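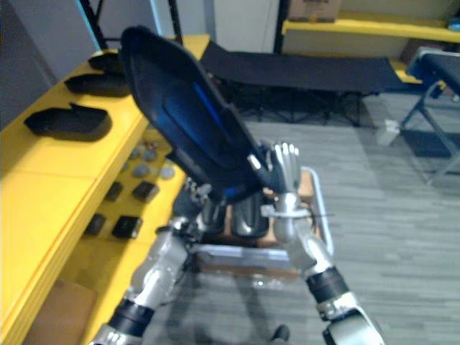 The left hand on our dual-arm unit let go of a part again, and this time the controller never noticed. The job is the seat transfer we have been running since March: pick up a backrest with both arms, carry it clear of the cart, tilt it, and hand it to the next station. The hold is the same one we have always used for this part, left hand on the lower left side of the backrest and right hand against the right edge with the thumb around the rim. The shell is curved and has a raised rim, so the right hand has something to hook on. The left hand depends much more on finger force, and that is where the trouble is.

What happened on the run that failed:

The lift was normal. Both arms reported contact and the load split looked right. During the tilt the left hand force reading dropped to zero for one sample and came back at 85 percent of its setpoint. It then stayed at exactly 85 until the end of the log, with no noise on it at all. A real reading is never that steady. The backrest rotated around the right hand, the lower end came down on the cart, and the right arm kept moving for 3 seconds until its own torque limit stopped it.

No one was hurt. The operator was outside the marked area and pressed the stop, but the arm had already halted by then. The backrest has a dent in the rim and we have scrapped it. The right thumb has some play in it that was not there before and I have taken that hand off for inspection.

I pulled the logs for the earlier runs and found the same frozen value on 2 of them. In those cases the part did not fall, and the runs were marked as good. I would ask anyone else with this setup to check their own logs before the next shift. Look for a left hand force value that does not change over 11 or more samples while the arm is moving.

I think there are two separate faults. The first is the dropout, which looks like the connector at the wrist. I can reproduce it with the arm powered and no part in the hand by rolling the wrist to the tilt angle and pushing lightly on the cable. The second is that the driver holds the last good value after a dropout and does not raise a flag. The second one worries me more. A loose cable will happen again sooner or later, and the arm should stop when it does.

Until this is sorted out, our cell is running under these limits:

- No two-arm lifts at the normal speed. Setup mode only, with a hand on the stop.
- The cart stays under the part for the whole move, so the drop height is as small as we can make it.
- Nobody reaches in to steady a part, even when it looks like it is slipping.
- Any run with a flat force trace is marked as a fault, whether or not the part fell.

Someone replied to my first note on this and I want to answer the points here so they stay in the thread. Quoting:

> On 2021-08-30 the Lenley site wrote:
>
> We had a drop on the same part and put it down to the surface.
> The center panel is glossy and the fingers do slide on it if the
> grasp is planned too far in. We moved the left grasp point out
> toward the side and have not had a drop since then. Are you sure
> yours is electrical? Also, has anyone asked Prilent whether the
> hold-last-value behavior is on purpose? I can't find it in the
> manual. If it is a setting we would like to turn it off here too.
>
> One more thing. We had the force limit raised after our drop. If
> the reading is not real then I suppose that did nothing.

On the surface: I looked at that first. Our left grasp is already on the side of the shell and the fingers do not touch the blue panel during the lift. I also wiped down the finger pads and ran the same move on a clean part, and the dropout came at the same wrist angle. So I am fairly sure about the cable on our unit. That does not rule out slipping on yours, and you may have had both.

On the setting: I have asked Prilent and have no answer yet. I will post it when it comes.

On the force limit: please put it back to where it was. If the reading freezes, a higher limit does not help the grip, and when the reading is good you are pressing harder on the shell than the part was tested for.

The Plalska cell uses the older wrist with the screw-on connector. If whoever runs it could try the cable push test and report either way, that would tell us whether the connector type matters. Do it with the hand empty and the area clear.

I have a small watchdog script that stops both arms on a flat trace. It is not well tested. Write to me off list if you want it.

Tamošiūnaitė
Cell maintenance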